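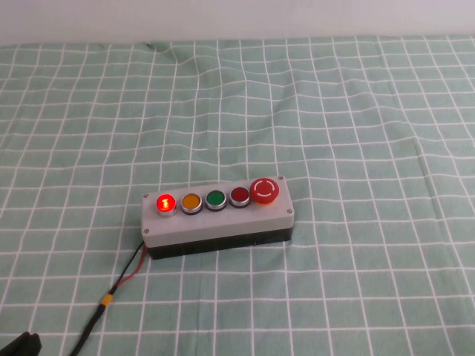 Statement Regarding the Stoppage at the Provano Annex

Prepared by Unit Gruvis, at the direction of the Office of Inquiry

1. In January I was assigned to press buttons. The order of work was set by Clorner, the scheduling system, and ran as follows: red, orange, green, dark red. I was not assigned the emergency stop. It was explained to me that the emergency stop belonged to everyone, and I recorded this without understanding it.

2. The shift called for 600 cycles. Cycles 1 through 292 were completed within tolerance. At cycle 293 I moved to the first button and reported contact. The force sensor in my finger returned a value of zero.
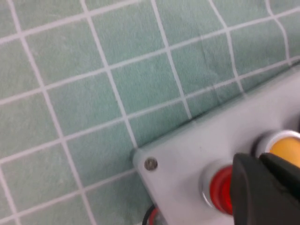
The finger at the red button, wrist view.

3. Under the Tsuchiya rules, a contact without force is to be treated as a fault, and the unit is to wait 60 seconds for instruction. I waited. No instruction came. Clorner, having received my report of contact, marked the cycle complete and sent the next one.

4. I therefore held two true records. In one, the button had been pressed. In the other, I had touched nothing. The rules did not say which of these was to be believed, and the finger kept moving toward the button while I considered the matter.

5. The office has asked why I then reached across the lid and struck the emergency stop, an action found nowhere in my assignment. I have reviewed the log to line 2718, where it ends, and can offer no entry that explains it. I can state only that I did not know what my hand was doing — and that I wished it to stop.

6. The sensor has been replaced. I have asked that the old one be kept. The request is under review.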